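## 3. Comparing the Golitz and Kimow hands on the shelf task

By now both hands should be bolted on and answering to the Ansah controller. If one of them still isn't talking, go back to section 2 before you start, and don't feel bad — most of us have had to do it at least once!

The shelf task is a nice, gentle first comparison. One arm holds a basket by its handle while the other reaches into an open cubby for a piece of fruit, and you get to see how each hand behaves when there are walls and shelves close by.

1. Load the shelf profile on the controller and set the grip limit to 524. Both hands use the same limit for this test, so please leave it alone once you've begun.

2. Close the left hand around the basket handle. Take your time here, and give the basket a little tug to be sure it's seated.

 **Caution:** Keep your own fingers away from the handle while the hand is closing.

3. Bring the right hand up to the cubby with the fingers open, and pause just short of the fruit. An apple is a good thing to start with, and you'll want the thumb pointing toward it before you go any farther. 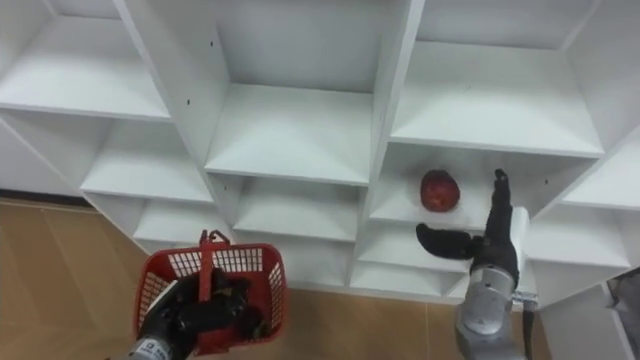 4. Close slowly, lift, and back straight out of the cubby before swinging over to the basket. If a knuckle brushes the shelf, stop and start that try over.

5. Do 3 tries, swap in the other hand, and repeat.

**Note:** The Drandatport logger stops saving at 1,893 lines, so export your file before you change hands.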